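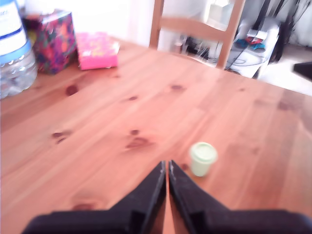
Knots and all, I love this pine table. I was going to paint it back in March (I even bought the primer!) and then I sanded one corner and chickened out, so now it's oiled and very orange and I've made my peace with that.

My rule for the dining room is that everything comes off the table before dinner. It lasts 2 days, tops. The water bottle creeps back first, then the wildly patterned box I keep meaning to find a shelf for, then my little mint green cup with the lid - and the cup can stay, it's too cute to live in a cabinet.

Zlata Kravchuk asked in the comments what oil I used. It's the clear one from Radura, 2 thin coats, wiped off with an old T-shirt. Do the underside too if you have the patience. I did not.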